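Bench notes > Grippers > Hand vs. two-finger: how to compare them

Asabe Okoro, 27/10/2025

Quick writeup, people keep asking how I run these. Goal: decide if a job needs the multi-fingered hand or if the plain two-finger gripper will do. Takes an afternoon if the cables behave.

What you need

- arm you already know how to drive
- both grippers, with their flanges and screws
- one lidded container, short and squat
- one cup, open top, thick rim
- a fixed camera on the table. Clamp it and leave it alone
- clear white table, nothing else on it

I use the Nolov hand and the Balogun two-finger. Controller is the Plustton, same box for both. Don't swap controllers halfway, you'll be comparing the wrong thing.

Step 1. Set the payload

Do this first. Every time. My hand plus flange weighs 490 g, yours won't, so put it on a scale. Type in the number, then the center of mass. If the arm sags or creeps when you free-drive it, number's wrong, go back.

Step 2. Set the tool point

For the two-finger it's easy, midpoint between the tips, closed. For the hand there's no obvious midpoint. I close the fingers into a loose cluster and use the lowest fingertip. Write down which finger. I didn't once and lost the whole next morning to it.

Step 3. Cable slack

Run the wrist through its full turn by hand, slow, and watch the loop. Too tight and it pulls the reading off. Too loose and it snags on the joint. Tape is fine for a test. Tape is not fine for November when this goes to Grirkalden, so order the clips now.

Step 4. Top approach, hand first

Straight down over the middle of the lid. Fingers gathered, tips angled in. Slow speed for the last stretch, and keep a thumb on the stop button.

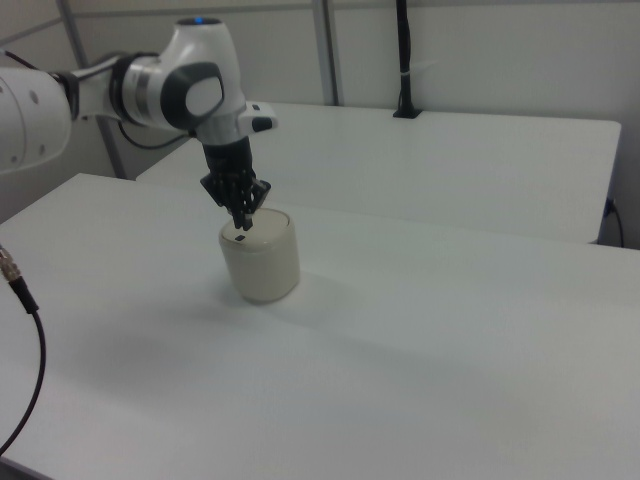
Set the force limit low to begin with. Lowest the controller takes, then creep up. You want the arm to stop on contact, not push through. Log the height where it stops. Repeat from the same start pose, if the stop height wanders more than 2 mm your tool point is off or the flange screws are loose. Check the screws first, its usually the screws.

Then try the actual grasp. Open the fingers, drop past the lid edge, close. Watch for a finger that splays out and does no work. The hand will happily report a full grasp with one finger hanging in the air, so go by the camera and not the status line.

Step 5. Swap

Power off the tool port before you unplug. Yes even if the manual says hot swap. New payload, new tool point, save under a new name. Don't overwrite the hand profile. Swap takes me around 27 minutes, most of it hunting for the right hex key.

Step 6. Cup, two-finger

Go in from the top again but aim for the wall near the back of the rim. Not the center. In the center the fingers have to open wide to reach anything. 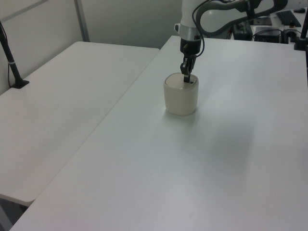 Two ways to hold it from there. Pinch the wall, one finger in and one out, or put both inside and spread them. Pinch is kinder to a thick rim, spread is better centered. Run both and note them seperately. Lift a few cm, hold, set down, back off straight up. If the cup tips when you back off, you're not opening enough before you move.

Ease off the force on a glazed cup. More force doesn't fix slip there, better pads do.

Step 7. Cross over

Two-finger on the container, hand on the cup. Boring, do it anyway. This is where the answer usually is.

What to write down

- force limit at first solid hold
- stop height, each run
- did it slip, and which way
- time from contact to lift
- anything you had to nudge by hand (be strict)

Where I've landed so far: two-finger for cups and anything with a wall to pinch. Faster to set up, less to go wrong. Hand for lids and odd shapes, if you have the patience to tune it. Budget for that, the hand's default grasp presets are too stiff and I ended up rewriting all the ones I use.

Wrist camera mounting is on its own page, still half done. Plustton settings file goes up when I've cleaned out the old profiles.

Last updated: November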